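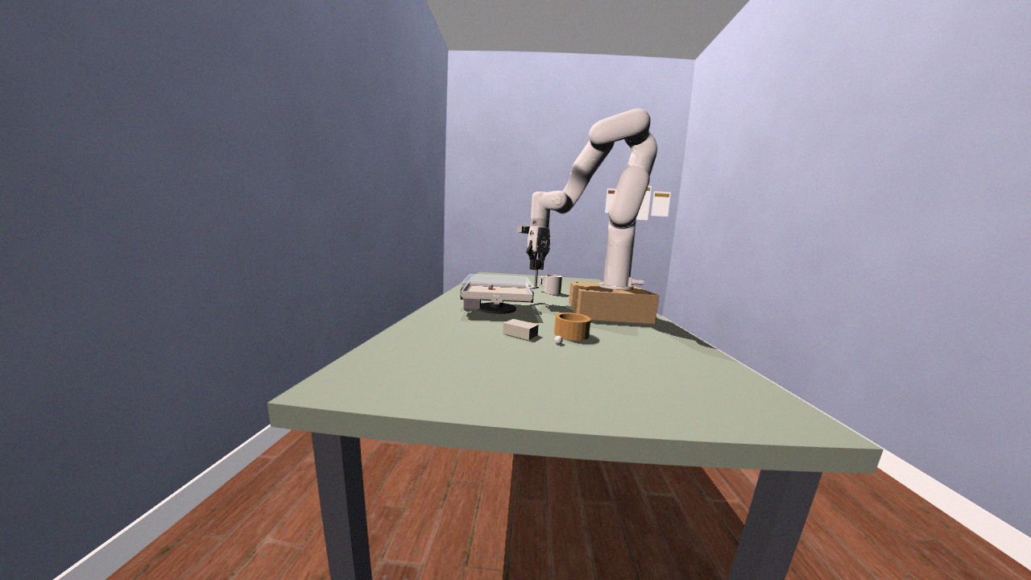

Do drawer organizers save any space?
Most of them use up space. Every divider has a thickness, every tray has a lip, and the corners of a plastic insert never match the corners of the drawer. What you get for the lost room is that things stop sliding into each other, and whether that's a fair trade depends on what's in the drawer.

I've bought a lot of these things over the years and thrown out more than I kept. What follows is where I've ended up, with the claims on the packages treated as what they are.

Expandable trays

The box says "fits most drawers." Measure the inside of the drawer at the back as well as the front, and then measure the height with the drawer closed, because the cabinet rail above it often hangs lower than the drawer side. My kitchen drawers lose nearly an inch that way. The Haruna bamboo tray I bought on sale cleared the drawer front with no trouble and then jammed under the rail, with the potato masher in it. It went back on Saturday.

Expandable wings also leave a seam. Crumbs go in the seam. You will be told that it wipes clean. It does if you take the whole tray out, unload it and hold it upside down over the sink.

Clear bins

The selling point is that you can see what's inside. That works on a shelf at eye level. In a deep drawer or a cupboard below the waist you're looking down through the open top anyway, and a shoebox lid would do the same work for nothing. I do like clear ones in the fridge, where the side view counts for something. Skip the sets with handles molded into the front unless your shelves are deep. The handles stick out and the door won't shut.

Before you buy any, line the drawer with boxes you already have: tea boxes, the bottoms of cereal boxes, the sturdy kind that checks come in. Live with it for a month. If you haven't moved the boxes by then, you know the sizes you need. I've had cut-down cracker boxes under the phone in the hall since February and can't see a reason to replace them.

Labels

I don't trust labels much. They describe what you meant to keep there. The ones on my spice jars were fine, the ones on the "batteries" and "misc. hardware" bins were wrong within weeks, and I stopped reading them. Masking tape and a marker is plenty. If the tape curls, pull it off and write another.

The label maker from Oredach does print neatly. The refill tapes are where they get you, and it feeds a blank strip before every label, so you're paying for a good deal of white space.

Non-slip liner

This one I'll admit I was wrong about. I thought it was shelf paper at a higher price. Cut a piece for the bottom of the drawer and a tray that used to shoot backward every time you opened it stays where it was put. Buy the plain open-weave roll. The scented kind made my wooden spoons taste of laundry.

Cut it a half inch short on all sides. Don't glue it.

The big systems

A Sesville starter kit comes with 20 pieces, and I have never met a drawer that took more than seven of them. The rest go in a bag in the closet, so now you're storing your storage. Fetammont sells its pieces singly, which costs more per piece and less in total. Their catalog runs to 307 items, mostly the same bin in different depths. Order one, try it for a week, then order the others.

"Holds up to 100 pens" is another line I've seen on a package. Try each pen on the back of an envelope first. I did that with our desk drawer and was left with a handful, which now stand in a coffee mug.

Things that did help

Empty the drawer before you shop for it.
Put the vegetable peeler in front. It's the one you reach for.
Knives go in a block or a slotted insert, never loose in a bin.
Twist ties: keep ten, toss the rest.
Rubber bands dry out. Check them once a year and don't buy a container for them.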